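Ticket 1524: wrist camera blows out on suturing episodes
Opened by: Bushra Minhas
Project: Triko
Status: open, waiting on one answer

Hi all, me again, and yes it's the exposure thing again. I've been going through the needle driving episodes we collected for Triko and a bunch of them have the same glare on the wrist view.
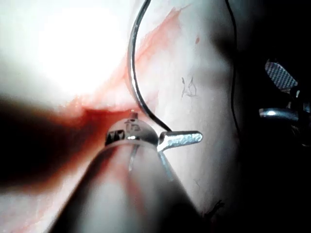

What bugs me is that the training job takes these without a peep! The loader checks that the file opens and the timestamps line up, and that's all it checks. So we ended up with a model that does fine on the dim episodes and gets weirdly shy on the bright ones. It goes in toward the tissue, hovers, backs off, goes in again. I watched it do that on the replay bench for most of a morning before it clicked that every bad run started from a bright view.

In the one I attached you've still got the important stuff. The jaw head is sharp, the needle arc is easy to follow up to the top of the view, and you can see the thread over on the right. The upper left is gone though, just white. If the stitch had been headed that way I'd have thrown the episode out. As it is I'd like to keep it, and that's really my question for whoever owns the labeling rules: do we drop by glare alone, or by glare near the needle? (I vote for near the needle, obviously, or we lose half of June.)

Stuff I tried so far:

Turned the lamp down one notch. Helped with the glare, but then the second instrument off on the right side sank into the dark and the labelers complained. Fair enough, it's already pretty shadowy over there.

Set exposure by hand on the wrist camera at 2000. Looked great while the arm was parked. The moment it moved in close, everything pale went white again.

Moved the metering box down so it sits on the jaws. Worse! Shiny metal, so the reading jumps all over the place every time the wrist turns. Put it back.

Swapped the cable, rebooted the Zumitz box, the usual. No change, and I didn't expect any.

Update, 2026-08-27

Mateja Janevski wrote back and asked if auto exposure was still running under my manual setting. It was. The Zumitz settings page shows manual, but the recorder flips it back to auto whenever you start a new session, so my number only ever lasted until I hit record. I felt pretty silly, but in my defense the page says manual in big letters the whole time.

So I added the setting to the recorder's start script and ran 4 fresh episodes with the lamp one notch down. Three look good all the way through. The last one still flares for about a second when the wrist tips toward the lamp, and then it settles. I can live with that.

What's left

I wrote a little filter that flags any episode with white patches close to the needle label, and it's sitting in the Dretumness folder if you want to poke at it. Please don't run it on the main set yet. It has trouble telling a shiny needle from a blown out patch and it flagged a couple of perfectly nice episodes when I tried it.

Mateja, could you look at the threshold when you get a minute? I just guessed at it. I'll leave the old bright episodes where they are until we have an answer on the labeling rule, and I'm retraining tonight on the dim ones plus the new 4 to see if the hovering goes away.

Bushra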